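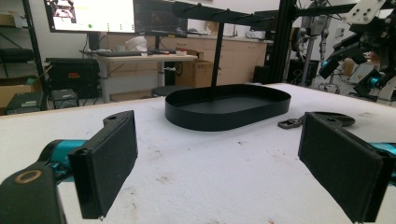 Wie wird die Greifbewegung im Projekt Nishad geplant?

Die Planung erfolgt in zwei Stufen: Ein Wahrnehmungsmodul schätzt die Objektlage aus dem Kamerabild, anschließend berechnet der Planer eine kollisionsfreie Bahn.

Projektbericht, vorgelegt von Umesh Tiwari, 6.12.23

Gegenstand der Arbeit ist die Softwareschnittstelle zwischen beiden Stufen. Der Datensatz umfasst 2428 Greifversuche, davon wurden 710 für die Validierung zurückgehalten. Die Lageschätzung läuft mit 12 Hz. Schmale senkrechte Stangen werden gesondert modelliert.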